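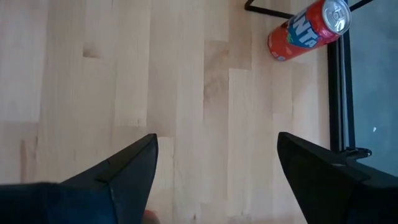 Pullalero worktop, pale block pattern

The Pullalero is a light wooden top for kitchens, utility rooms and workbenches. It is made up from narrow strips joined side by side, with the ends staggered along the length. The finish is matte and fairly soft to look at, so it suits a room where a shiny top would show every mark.

Colour varies from strip to strip. Most of it is cream or pale tan, with a little honey in places, and you should expect the odd knot or a streak of darker grain. We don't sort these out and we don't count them as faults. If you want a plainer top, ask for the Dreltari, which we cut from selected boards - it costs more and takes longer to arrive.

Sizes and price

Tops are sold in 3 lengths and 4 depths. Other sizes can be cut to order. The standard top is £261, and a bottle of Jiang oil is included. Delivery takes about 18 days.

Fitting

Leave the top flat in the room for a few days before you fix it. Use slotted brackets underneath so the wood can move a little. Seal all cut edges the same day, including the inside of any sink cut-out.

Care

Wipe up spills when they happen. Fizzy drinks, tea and red wine can all leave a stain if they sit overnight. Clean with a damp cloth and mild soap, then dry. Oil the top twice a year - we do our own showroom ones in spring and again in November. Small marks can be sanded out along the grain and oiled over.

Samples are free from Rarnorlow. Write to Yanling Liao at the trade counter and say which finish you are after.

Last updated: 06/06/2019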